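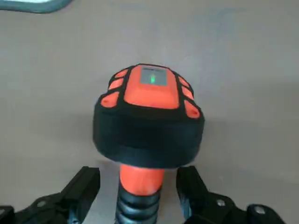

Alten AG-2 parallel gripper kit, reviewed after one summer on a home-built arm

I bought the Alten kit in July to replace a printed gripper that had worn out at the pivots. My arm is a six-axis build on a shop bench, belt-driven at the shoulder and elbow, with hobby-grade servos from the wrist out. I wanted something that could pick up hand tools and hold on to them. I paid full price and have no connection to the seller.

What comes in the box

Two black fingers with flat inner plates, the drive body, a wrist flange, a camera bracket, a bag of screws and a short cable. The manual is 10 pages, and 4 of those are safety text. The wiring diagram is correct. The drawing for the flange is not: it shows the bolt pattern from the wrong side, and if you drill from it you will get a mirrored plate. Measure the part itself.

No camera is included. The bracket takes the common small square boards. Mine sits above and behind the fingers and looks down over the tool.

Assembly

It took me an evening and part of the next morning. The drive body goes together easily. The fingers are fussier, because the slots have more play than they need and the two sides can end up at slightly different heights. Close them on a piece of flat bar before you tighten anything. Two of the supplied screws had soft heads and I replaced them from my own stock.

The control board talked to my arm's controller without trouble once I had changed the baud rate. The default is listed in the manual under Troubleshooting, when it ought to be under Setup.

In use

My test pieces were whatever was within reach: a screwdriver, a marking gauge, a block of beech, and an orange and black handheld unit with a small display window on its head and a green light in it. That last one is the hardest of the group. The head is much wider than the handle, so the weight is all at the top when it stands upright. It has a ribbed black grip below a smooth orange neck, and the place you choose to close the fingers matters a great deal. With the plates low on the handle I got good holds at slow speed. When I doubled the wrist speed the head began to sway, and I lost it on 3 runs. Lowering the acceleration in software helped more than raising the grip force did.

The screwdriver and the beech block gave no problems. The marking gauge has a round stem and turned in the plates until I put thin rubber on them. The rubber is held with contact cement and has stayed put so far.

The bracket places the camera well. I can see both inner plates and enough of the bench between them to line up a pick. Tall objects are another matter. A wide head takes up the middle of the view and I have to watch where the handle is. Fast moves also blur, though I put that down to my cheap camera.

I run the arm against a plain gray top, and I would recommend something similar. My old bench had ten years of glue and stain on it and the object detection kept finding tools that were not there.

Compared with the Trumberg

Jozefína Štěpánek lent me her Trumberg gripper for a weekend so I could run the same pieces. The Trumberg is quieter and its fingers line up straight out of the box. It also costs nearly twice as much, and it opens less. It would go around the screwdriver and the gauge but was tight on the block. Its camera mount is an extra purchase. For small parts I would take the Trumberg. For general bench work I prefer the wider opening.

Faults so far

The cable is too short for any arm with a long forearm. I spliced in an extension. One finger worked loose on a Wednesday night run and I have used thread locker on everything since. The drive body gets warm if it holds a grip for a long time, but it has not shut down.

Spare plates are sold by Vallcombe. Mine arrived in 4 days, packed flat, with the right screws.

Rating: 3.5 out of 5. I would buy it again at the same price if they fixed the flange drawing and put a longer cable in the box.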